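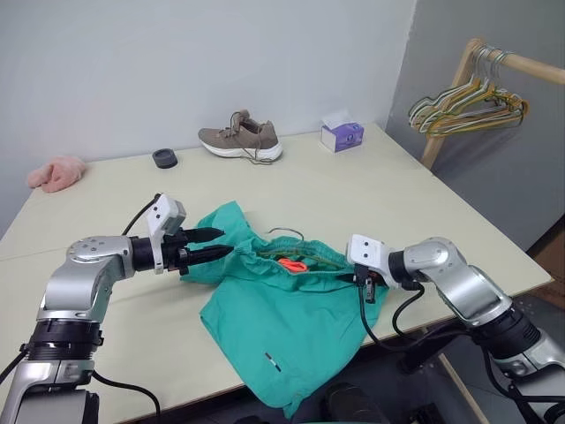

Teal pair on the table, elastic waist, orange bit showing in the waistband

Folding drawstring bottoms — what's your method?

pegbag_pilot
Posts: 300
I've got properly into folding this year and I'm loving it, but drawstring bottoms are where I come unstuck. Shirts, fine. Towels, fine (towels are a joy!). Then I get to anything with an elastic waist and a cord and the top half goes into a sort of ruffle while the legs do whatever they like.

The teal ones at the top are the sort I mean. The waist gathers itself up, the cord wanders off across the fabric, and half of it ends up hanging over the front of the table before I've made a single fold. I want them to stand up in a drawer like everyone's lovely jeans do. How are you all doing it?

Skeden
Oh I do love a waistband question. Right — start by getting the whole thing up on the table. If a hem is dangling over the edge it drags on everything above it and you'll be chasing creases all evening. Then find the two side seams at the waist, one in each hand, and pull the elastic out to its full width. Lay it down while it's still stretched and let go gently. It will shrink back a bit but it shrinks back straight.

After that it's one leg over the other, crotch point tucked in so you've got a clean rectangle, and fold from the hem up towards the waist in thirds. Waist goes on last and the elastic holds the lot together.

airingcupboard
Disagree on the direction! Waist down towards the hem every time. The elastic is the bulky bit, so if you start with it you get a nice firm middle to roll the rest round. Hem first gives you a fat lip at the top that flops over in the drawer. I fold for five of us and I've tried it both ways more times than I care to admit.

Skeden
Only flops if the drawer's half empty :) Mine are packed in like books.

pegbag_pilot
Ha, mine is very much not packed like books. Had another go with the side seams and the stretching. 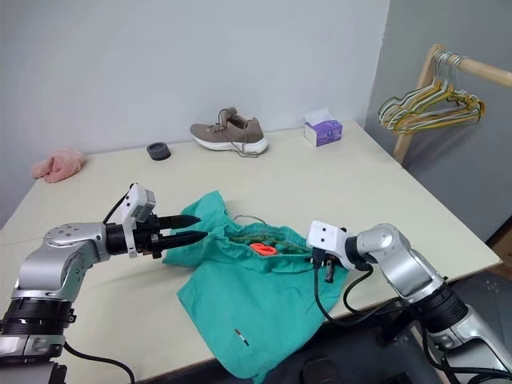
Spread out a bit more, cord lying along the top of the waistband

It's a better start than my usual, but look at the wrinkles! Do you smooth first and then sort the waist, or the other way about? I keep flattening the legs beautifully and then wrecking them as soon as I touch the top.

lintroller_liz
Waist first, always. The legs follow the waist, so if the top's twisted you can smooth until July and it'll still be twisted. Once the waist is straight, put one flat hand at the top to hold it and sweep down each leg with the other. Long strokes, no patting.

And tie the cord! A loose bow, tucked inside. I lost one up the channel of my gardening trousers and spent an entire film fishing it out with a safety pin.

airingcupboard
Yes to tying the cord, although I'd do a knot at each end and leave the bow out of it. A bow makes a lump and I can feel it through the fold.

Bednárik
Can I put in a word for not folding these at all? I roll everything with an elastic waist. Lay it flat, legs together, roll from the hem, finish. They come out of the drawer with fewer creases than anything I fold, and you can do one on your knee on the sofa. I'm on a board called Pedon as well, where the rolling thread has got to 3,583 replies, so I'm not the only one!

Skeden
I respect it but I can't do it. Rolled things creep. You open the drawer and they've all turned round to look at you.

Bednárik
Shoebox lid in the drawer. Stops them dead.

pegbag_pilot
Oh, a shoebox lid, I like that. Quick question on table height while I've got you all — does it matter? I'm on a plain cream table up against the wall and I feel as if I'm reaching a lot.

lintroller_liz
Matters loads. I want mine at hip height or my back tells me about it. I stood my old one on bed risers and it was the best thing I've done for the laundry in years. A plain pale top is a treat though, you can see where all your edges are. My kitchen table is so busy I lose socks on it.

airingcupboard
Seconding the height thing. Also try turning the trousers sideways, waist to your left or right, so you fold across in front of you and don't have to reach for the far end. Changed my life with pyjama bottoms.

Pravuvar
Reading this with my own pile in front of me. What do you do with legs of different widths, where one side's been stretched by the line? I've a navy pair that simply won't match up at the inside seam.

Skeden
Match the outside seams and let the inside one be wrong. It's hidden once the second leg goes over.

airingcupboard
First thing we've agreed on all thread!

pegbag_pilot
Sideways AND waist first, then. I'm going to do one hem up and one waist down, put them next to each other in the drawer and see which flops. Will report back once I've found a shoebox.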